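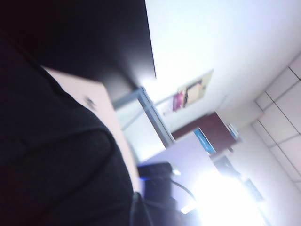

Posden, Wednesday, May 15, 2019

Ticket 410, book handling set. Status: open.
I checked again the wrist recordings from the Collet arm. In 3 of the last 100 episodes the blur filter in Jollora did not mark anything, but the blur is strong. I would like to remove such parts before the next training.

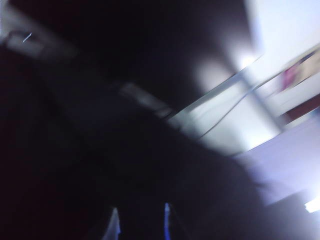
Wrist view, strong blur, not marked by filter.

I set the threshold from 90 down to the default value and ran the filter again. The result was the same. I think it looks only at the middle of the picture.
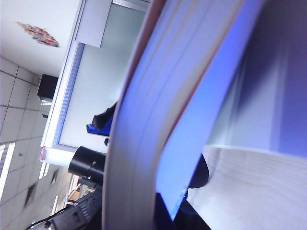
The second problem is the exposure, and I ask to keep it in the same ticket. Exposure is measured over the full picture. When the camera is turned on its side like this, the fluorescent strips in the ceiling are counted together with the pages. Can we measure only the area near the book? Please do not delete these episodes, the page edges are good for learning.

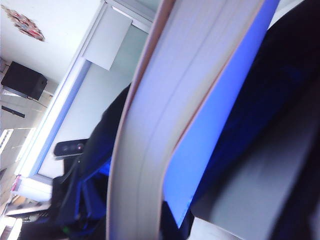
Posden, March

First entry, moved here from the old list. Operators must wait until the arm is still before they press record. Drondholm office has agreed to this. The filter stays on for all sets.
G. Galli

Contact: Gualtiero Galli, Jollora support | © 2019 Jollora | Back to top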